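组号：七　课程：机器人系统实践　提交：2月6日

# 租来的双臂能不能扶椅子：Steltulon 套件使用报告

## 我们为什么选这个题

开题的时候我报了三个方向，一个太大，一个别组抢了，剩下的就是“大件家具的双臂搬动”。我当时挺高兴的，因为看了一堆双臂演示，大家都在叠毛巾、摆杯子、拧瓶盖，轮到椅子这种又大又空心、四条腿到处支棱的东西，演示就少得可怜。叠毛巾用两只手是为了把布撑开，扶椅子用两只手是真的一只手搞不定！一只手抓住座面边缘往上一提，整把椅子就绕着那一点转，转到哪儿算哪儿。

所以题目定成：用一套现成的、学生租得起的双臂套件，把倒在地上的椅子扶起来，同时把这套东西好不好用写清楚，给下一届参考。老师的要求是“评测部分要占一半以上”，所以这份报告里控制算法写得很少，吐槽和夸奖写得比较多，请多包涵。

## 租了什么，花了多少

套件叫 Steltulon，从 Keane 租的。Keane 按套餐出租，我们选的是教学档，租期16天，总价756元，押金另算。这个价钱里面包含：

- 两条臂，出厂时已经跟底座装在一起
- 头部相机和支架
- 示教用的一对主手
- Kuto 软件的教学授权（录制、回放、标定都在里面）
- 一次线上答疑

不包含的东西也得说一下，我们就是吃了这个亏。运费是单独算的，备用指尖垫是单独算的，超期按天扣押金。合同里都写着，只是写在附件二，我签的时候翻得太快了……下一届的同学请务必从附件二开始看。

下单以后客服回得很快，发货也快，箱子里的海绵是按形状挖好的，还的时候照原样塞回去就行。这一点我要给满分，我之前借过别的设备，还的时候拼箱子拼了一个下午。

## 安装和标定

说明书写的是“首次安装四十分钟”，我们用了一个上午。时间主要花在两个地方。

第一个是线。两条臂各有一根外走的黑色细线，从臂身绕到末端，说明书画的是贴着臂身走，实物留了挺大的一个弧。弧太小，手腕转到头会绷住，弧太大又容易挂到东西。我们试了好几次，最后是让手腕先转到两个极限位置，再回来定线的长度。说明书应该直接把这一步写进去！

第二个是标定。Kuto 的标定向导做得很漂亮，一步一步有图，点“下一步”就行，可是它默认你在桌面上干活，活动范围那一页的高度下限填不进比较低的数。我们要抓的椅子是放倒的，有些抓点非常低。翻了半天论坛才发现要在配置文件里改，改完重启，向导里的数字还是旧的，但是臂已经听新的了。这种“界面说一套、设备做一套”的情况我觉得挺危险，已经写邮件给 Keane 反映，他们说会转给 Kuto 那边。

配置文件本身倒是写得很清楚，大约2000行，每一段前面都有注释，中英文都有。我基本上是靠读注释把这套系统学会的，比看教学视频快多了。

## 任务怎么设计

椅子是白色的，我们把它放倒在黑色的铺垫上，让两边同时上去夹。选白色是考虑到跟底下反差大，分割的时候省事，铺垫是为了不磕坏瓷砖，也不磕坏椅子。

动作拆成三段。第一段叫“找”，从头部相机的画面里估计椅子朝哪边倒，决定左右各去哪里。第二段叫“搭”，两边同时靠近，先接触，再夹紧。第三段叫“扶”，两边配合着转，直到椅子腿落地。

三段里我原来以为最难的是“扶”，结果最费劲的是“搭”。椅子倒下来以后，腿的朝向每次都不一样，有的竖着，有的横过来，从相机这个角度看过去常常一条腿挡在座面前面，又有一条腿把旁边的抓点挡住。人手碰到这种情况会绕一下，顺手就过去了。我们录的示教里也确实绕了，可是回放的时候，椅子稍微偏一点，绕的那一下就变成撞的那一下。

后来我们改成先让一边搭住座面，另一边再去找那条粗的腿。顺序一固定，撞的情况就少了很多，代价是整个动作变慢，看着有点笨笨的。但是组里一致同意，笨一点没关系，能重复就好。 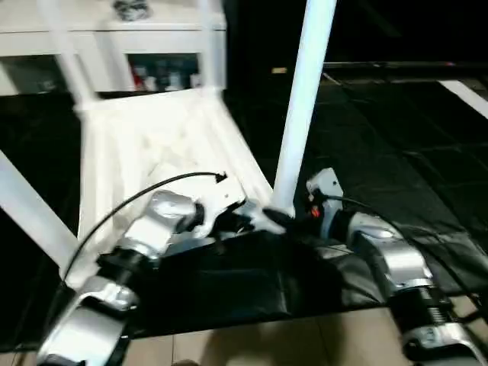 ## 示教用起来什么感觉

这一节我想多写一点，因为主手是 Steltulon 套件里我最喜欢的部分。

主手拿在手里很轻，关节有一点点阻尼，松手以后不会一下子垮下来。我们组三个人轮流录，手劲差别很大，录出来的轨迹居然还挺像的。夹爪的开合是用食指扣的，扣到底会有一个“咔”的手感，于是大家很快就形成默契：咔一声，就算夹住了，可以抬了。

问题也出在这个“咔”上面。它告诉你的是主手扣到底了，从手那边有没有真夹稳，它不管。夹杯子的时候这两件事差不多是一回事，夹椅子就差远了，座面边缘是圆的，夹爪斜一点点就只咬住一条边。我们头一天录的数据里有不少是“咔”了以后马上抬，回放时一抬就滑。第二天开始规定扣到底以后心里默数两下，再看一眼画面，然后抬。数据一下子就干净了。

Kuto 的录制界面也值得夸。录完一条马上可以打标签，快捷键能自己改，不满意的当场删掉，不用等到晚上一条一条翻。我唯一的意见是删除没有确认框，我手快删掉过一条特别好的，到现在想起来还心疼。

还有一个小地方：两条臂的录制时间戳是分开的。平时感觉不到，可是扶椅子的时候两边得配合，左边早走一点点，椅子就被拧着。我们写了个小脚本按右臂的时间重新对齐，脚本放在附录里，谁需要谁拿去用。

## 对照：换成 Aden 的夹爪指尖

答疑的时候工程师提到，末端接口可以装 Aden 的指尖。正好隔壁组手里有一对，我们厚着脸皮借来装了两天。

Aden 的指尖更宽，表面有纹路，夹粗椅腿的时候稳很多，几乎不会打转。夹座面边缘就没什么优势了，太宽，伸不进加强筋之间的凹槽，只能从外沿去夹。原装的指尖窄，能贴着边沿进去，可是夹圆管的时候又嫌接触面小。要是能左边装原装、右边装 Aden，那就完美了，可惜 Kuto 要求左右末端选同一个型号，选不同的会弹报错，我们没有找到绕过去的办法。

最后正式测试全部用的原装指尖，毕竟评测的对象是租来的这一套。

## 正式测试

正式测试一共做了57次，每次都把椅子重新放倒，放倒的人不许看屏幕，免得不知不觉地放成机器喜欢的样子（我们发现大家真的会这样！）。成功的标准是椅子四条腿着地、两边都松开以后椅子自己站着。

成功的比一半多一点点。我一开始有点失望，后来把失败的分了类，觉得还是能说出些东西的：

1. 抓点选错。椅子朝向估反了，两边去了不该去的位置，多数时候软件自己会停下来，这点做得很好。
2. 夹住以后滑脱。基本都发生在座面边缘这一侧，粗腿那一侧很少出问题。
3. 两边互相较劲。都夹稳了，可是转的速度不一致，力矩超限，保护停机。

第三类最让我意外。保护停机以后，两边会保持夹住的姿势不动，要人过去扶着椅子，再在 Kuto 里点释放。一个人操作的时候这个流程很别扭，鼠标在桌上，椅子在那头。我们后来固定两个人一起做测试，一个专门管椅子。如果 Keane 能在套餐里加一个脚踏释放开关，我愿意多付钱。

把椅子仰面放倒、座面朝上的那种摆法最顺，左边夹座面近处的边沿，右边夹粗腿跟座面连着的根部，两个抓点离得近，较劲的情况也少。我建议下一届从这种摆法开始练，练熟了再去挑战侧倒的。

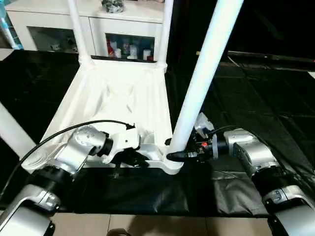 Gilles Ferrand 看完初稿以后回信说，他觉得两个抓点离得近固然好夹，可是力臂也跟着短了，“扶”到一半的时候夹爪要出的力反而更大，如果我们把保护停机的记录按抓点间距排一下，大概能看出一点规律。他还问，租期只有这么短，为什么不先把时间戳对齐的问题解决掉再开始录，这样头几天的数据就不用返工了。

两条意见我都服气。第一条我们去翻了日志，可惜日志里只记了关节角，抓点间距要自己反算，时间不够，只算了一小部分，看不出什么结论，所以就不写进结果了。第二条嘛，因为当时根本不知道有这个问题，是扶椅子扶歪了才去查的。下一届的同学现在知道了，请第一天就跑一遍附录里的脚本。

## 值不值得租

如果课程项目是桌面上的小件操作，我觉得这套非常值，装好就能录，录好就能放，软件省下来的时间远远超过租金。要做椅子这类大件也可以租，但是请把标定下限、时间戳、释放流程这几件事算进工期里，光是它们就吃掉了我们好几天。

服务方面，线上答疑只有一次，我们用得太早了，问的全是安装问题，等到真正遇到难题的时候只能发邮件。邮件也回，一般隔天回，语气很客气，答案有时候要再追问一轮。建议大家把答疑留到录完第一批数据以后。

归还也很顺利，Keane 收到箱子以后检查了两天，押金全退，只提醒我们有一片指尖垫磨损偏大，没有扣钱。

## 还没做完的事

- 抓点间距和停机记录的关系，脚本写了一半，放在组里的共享文件夹
- 换别的椅子试试，我们从头到尾只用了一把，泛化能力完全没有测
- 左右装不同指尖的问题，已经给 Kuto 提了需求，还没有回音
- 附录里的对齐脚本目前只认右臂做基准，想改成可以选的

附录一是对齐脚本和用法，附录二是改过的配置段落，都跟这份报告放在同一个压缩包里，有问题可以在课程群里直接找我。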